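My house rules for sim runs, short thread. Ayane Matsuda asked and I'm procrastinating on the Landska report anyway!

1/ Freeze the room before you log anything. Same counter, same lamp, same doors for all 535 episodes — if you nudge a prop, bump the scene version.

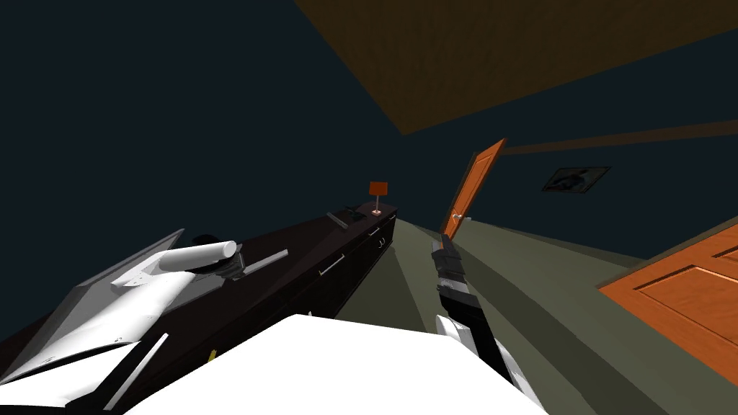 Do failed runs stay in the set?
Every one of them stays, tagged as a fail with a short note.

2/ Keep both grippers open and slow near the lamp. I cap speed there and log every contact, even the tiny ones.
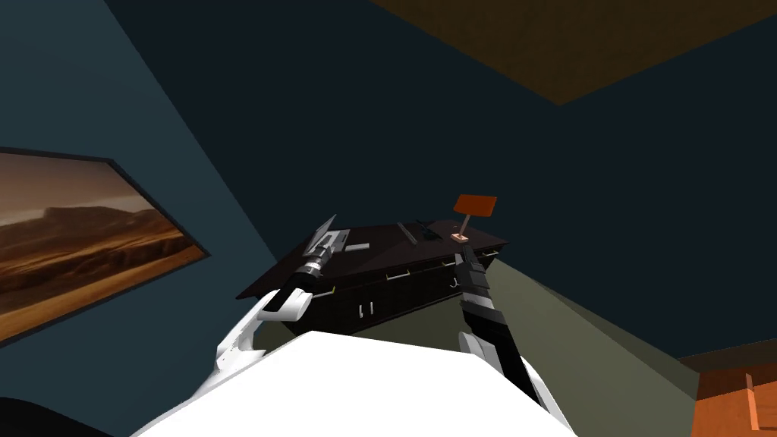 3/ Write down the seed. I lost 19 runs in September over this — still grumpy.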